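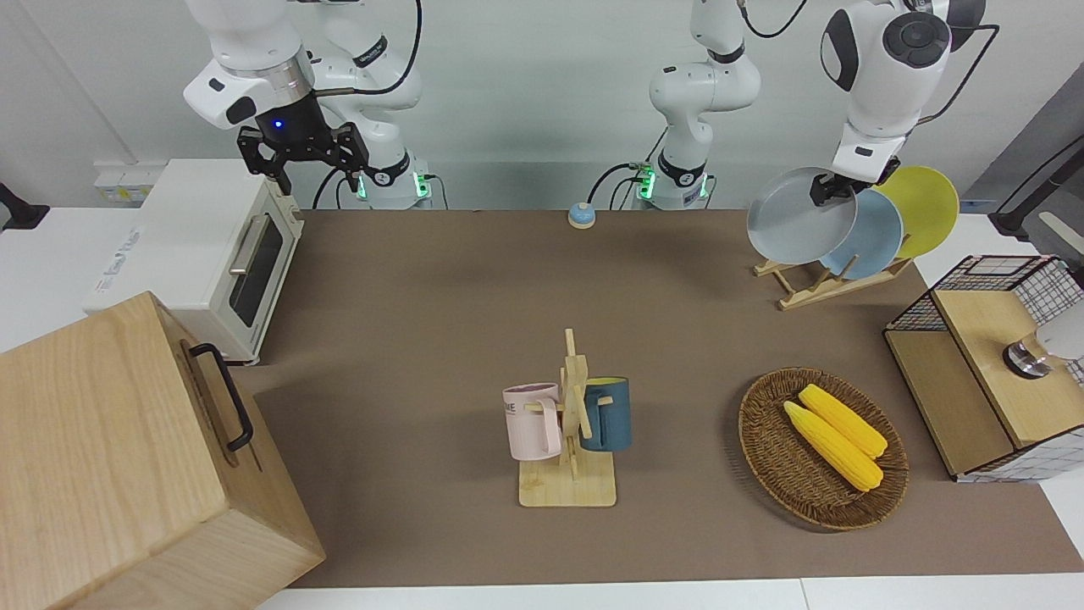 November, evening: my first proper day in court

Home, shoes off, tea made, and my notebook is so full that I've written up the inside of the back cover. I have wanted to sit in on a hearing ever since I signed up for the evening law course, and today I finally did it, at the county court in Clultham, and I loved every minute (even the ones when we were all just waiting for a door to open).

I got there at twenty past nine, which was silly of me, as the list said ten and ten turned into ten to eleven. Security took my water bottle, made me take a sip from it and gave it back. Then up the stairs to a corridor with the day's list pinned on a board, and I stood in front of it like a child outside a sweet shop. Possession hearings all morning in one room, which I didn't feel right sitting in on, and small claims in the other. I asked the usher whether I could watch one and she said she'd check with the judge and both sides. She was back before I'd found my pen. Yes, fine, sit at the back, phone off.

So, the case. Purnine is a boatyard on the Sustulthorpe arm of the canal, and Pastor is a narrowboat, sixty years old and much loved by her owner, Ezequiel Manzano. The yard had her out of the water in spring for new plating along the bottom and a repair round the rudder tube. The bill came to £2765 and he wouldn't pay it. He'd paid a £700 deposit when she went in, and he said that was quite enough for a job that had left him with a damp bilge and a rudder that stuck. The yard sued for the full bill. He wanted his deposit back as well.

It wasn't a courtroom in the telly sense at all. It was a meeting room with a long table, a jug of water and the district judge at the far end in an ordinary dark suit. I'd read that small claims were informal but I hadn't grasped how much! She introduced herself, asked everyone how they'd like to be addressed, and explained in about four sentences what she had to decide. I must learn to do that. Our tutor takes four sentences to say good evening.

Nicanor Rivas spoke for the yard. He runs it and he did the welding himself, so he was giving evidence and putting the case too, with no solicitor on either side. He was nervous to begin with and kept reading bits of his statement aloud, until the judge said, very kindly, that she had read it and would rather hear him talk about the boat. What a difference. He put the papers down and told her how thin the old plate had been, and where he'd stopped, and why, and you could have listened to him for an hour.

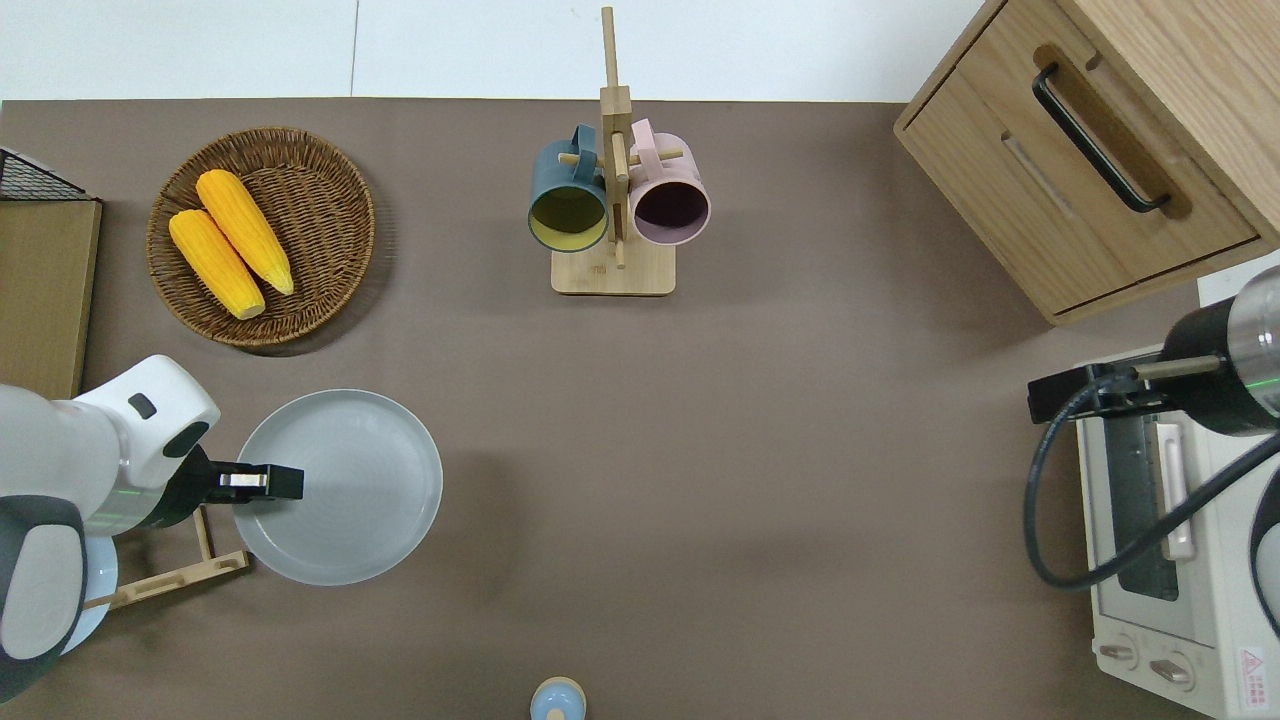 Mr Manzano was a different sort of witness. He'd brought everything: letters, photographs, a drawing of the stern done in green ink, and a diary of the bilge with an entry for every morning through June. The judge went through it page by page. I was so impressed by that. She could have waved it away and she didn't. She asked him when he had first told the yard that there was water coming in, and he had to look, and it was after the second reminder for the money. You could feel the room take that in, even though not a word was said about it.

Then the bit I'll be telling the study group. There were two sets of terms and conditions, both with the yard's heading, and they said different things about deposits. One said a deposit came off the final bill. The other said it was a slipway booking fee and stood on its own. Each man was quite sure his was the right one. The judge asked which had been handed over before the boat came out, and it all turned on an email from the yard's own office with the first version attached. We did exactly this in week five! Incorporation of terms, the ticket cases, all that business about notice coming too late. I had it down as the driest topic on the course and there it was, alive, with two people's money riding on it.

She sent us out for twenty minutes while she wrote her decision. I ate half a cheese roll in the corridor and tried not to look at either of them. They ended up talking to each other about the lock closures, perfectly pleasantly.

Judgment at ten past one. She gave it aloud and I scribbled like mad. The plating was done with reasonable care and skill. She wasn't satisfied that the damp came from the yard's work, as there was no report from anyone who had inspected it, and it was for Mr Manzano to prove. The rudder was properly repaired as far as the evidence went. But the first set of terms was the one that counted, so the £700 had to come off the bill, and the yard should have given credit for it from the beginning. Mr Manzano owes the rest, with a bit of interest and the court fee. He asked if he could have time to pay and she asked him what he could manage, and they sorted it out there and then.

What I want to remember is how carefully she spoke to the one who'd mostly lost. She told him which parts of his evidence she'd accepted before she told him the result. I've put a star next to that.

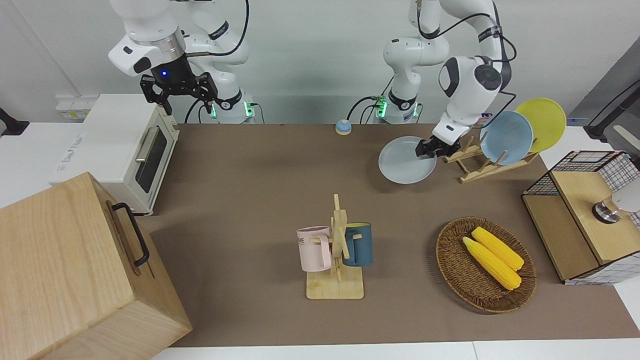
Toaster oven, plate and wooden dish rack.

Things to look up before the next class: the burden of proof when the customer is the one saying the work was bad, what you need to do to get permission for an expert in a small claim, and whether a judge can still order interest if it wasn't put on the claim form.

The usher says there's a two-day trial coming up about a shared drive, and the public seats are never full. I've already asked for the time off. My bus home was late and I didn't mind a bit, I just stood at the stop going over my notes. Bath now, then bed, and I really must buy a thicker notebook.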